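From: Clem Grimshaw
To: oldfurniture list
Date: October 15, 2023
Subject: Re: [oldfurniture] Waxing over an unknown finish

On the subject of paste wax, the last poster wrote:

> I have been using Famley paste wax on everything since July and I
> can't say enough good about it. It feeds the wood. I did an old
> walnut dresser that had been in a dry upstairs room for years and
> you could see it drinking the stuff in. I put on a second coat the
> next morning and it drank that too. The label says it "restores
> natural oils" and I believe it. My advice to the person with the
> pine chest is to forget about finding out what finish is on there.
> Wax goes over anything. Two coats a year and it will last forever.
> If you want more depth in the color use the Dellero dark on top.

I've been reading this list long enough to know that a message like this gets saved and passed around, so I'd like to put some objections next to it before it does.

First, the feeding. Wood in a dresser is dead. It was dead before it was sawn, and it doesn't eat or drink. What it does do is take up and give off moisture from the air, and that is what makes drawers stick in summer and panels shrink in winter. A coat of wax slows that down a little. I mean a little. Varnish or shellac slows it a good deal more, and most old dressers already have one or the other on them.

As for natural oils, walnut has some extractives in it, and teak and rosewood have more, but none of them resemble what is in a can of furniture wax. If oils had left the walnut, I'd like to know where they went and how a mix of wax and solvent put them back. I have asked this of three different people selling wax at shows and got three different answers, one of which was "vibration."

So what was the dresser drinking? My guess is that the solvent was flashing off. Paste wax is wax softened in mineral spirits or something like it. You wipe it on, it looks wet and rich, the solvent leaves, and it goes dull. That's the can working as intended, and it would do the same on a window pane. Try it on a window pane. Then ask whether the glass was thirsty.

The other possibility is that the finish was worn through in places and the wax went into bare wood. In that case it did soak in, and I'd call that bad news. Wax in open grain is hard to get out, and if the owner ever wants to put shellac or varnish back on those spots it may not bond well. Which brings me to "forget about finding out what finish is on there."

Please don't forget about it. It takes ten minutes. Pick a place that doesn't show, such as the back edge of the top or the underside of a rail. Put a drop of denatured alcohol on it with a cotton swab and wait a minute. If it goes sticky, you have shellac. If nothing happens, try a drop of lacquer thinner on a fresh place. If that softens it, you probably have lacquer. If neither one does anything, it's likely some sort of varnish or a modern coating. If water alone darkens the wood right away, there's not much finish left there at all, and the pine chest needs something other than wax.

I say "probably" and "likely" because mixed finishes exist and people have been putting odd things on furniture for a long time. I once spent most of a weekend on a blanket chest that turned out to have floor varnish over shellac over milk paint. The drop tests gave me a different answer on each face of it.

Then there is the twice-a-year business. I kept a notebook on this, because I was tired of arguing from memory. I took a pair of matching maple side tables out of the same house. One got paste wax twice a year on the schedule everybody recommends. The other got dusted with a dry cloth and nothing else. After several years the waxed one had a gummy gray line in every molding and a bloom on the top that showed under a lamp. The plain one looked like a table. Two tables don't prove anything, and I know that. They were in different rooms, too, so there's a hole you can drive a truck through. But I'd be glad to see even that much from the people who say wax lasts forever and also needs doing twice a year.

Now the Dellero dark. I have a can. It is colored wax, and the color doesn't have "depth" so much as it sits in scratches and pores. On a piece with plenty of dings that can be just what you want, and I've used it on chair legs and been pleased. On a blond pine chest it will find every scratch the chest owns and draw a line around it. It also comes off on sweaters. Try it inside the lid first and live with it for a week.

Somebody also brought up Nepia, the spray, off list. It's a polish with silicone oil, as far as I can tell from the way it behaves (they don't say on the can, and they didn't answer my letter). Silicone gets into everything and causes fisheyes in any new finish you try to brush over it later. I won't have it in the shop. A refinisher I used to trade work with charged 100 dollars extra for any piece he suspected of it, and he suspected a lot of pieces.

Prices, since they were asked about. I was quoted 460 dollars by a local outfit to "clean, feed and wax" a tall dresser. When I asked what the feeding consisted of, it was lemon oil. Lemon oil of that sort is mostly mineral oil with scent in it. You can buy the same thing at the drugstore without the scent, and it will attract dust just as well.

One more thing, about looking at finishes in pictures. Two people posted pictures of dark dressers last week and asked the list to name the finish, and several of us obliged, me included. We shouldn't have. Dark wood in a picture can be walnut, stained birch, old shellac gone brown, or no wood whatsoever. Tell me what's on this one: 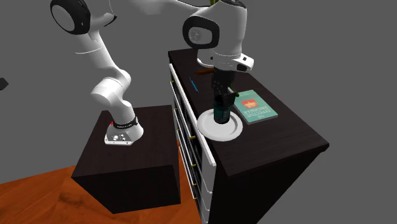 Tall dark dresser, orange-brown floor. Computer rendering.

There's no finish on it to find. I'd bet that a cropped piece of that dresser sent to this list would get at least one vote for shellac and one for Famley. A screen can tell you the shape of a piece and maybe its general color. It can't tell you whether alcohol will soften the surface – you have to go and put the alcohol on it.

What I would do with the pine chest, for what it's worth:

Dust it. Vacuum the inside with a brush attachment. Do the drop tests as above and write down where you did them. If the finish is sound, wipe the outside with a cloth barely damp with mineral spirits and see how much dirt comes off. It will be more than you expect, and the wax conversation may end right there. Let it sit overnight with the lid open and a window cracked. Rags go outside, spread flat, and not in a heap in the trash.

If after that you still want some shine, one thin coat of plain paste wax is fine. Any brand. Wait around 30 minutes, buff it hard, and put the can away for a few years. I have nothing against wax. It gives a nice feel under the hand and it makes dusting easier, and drawer runners love it, though a candle stub does that job for less. I just don't think it's food.

If the finish has worn through, write back and say where, and what the drop tests did. That is a different job and there are people here who know shellac better than I do.

And if anyone has used the Ement cleaner that was in the last catalog, I'd like to hear what it did on a test patch. I don't need to hear what the label says. I can read the label.

Clem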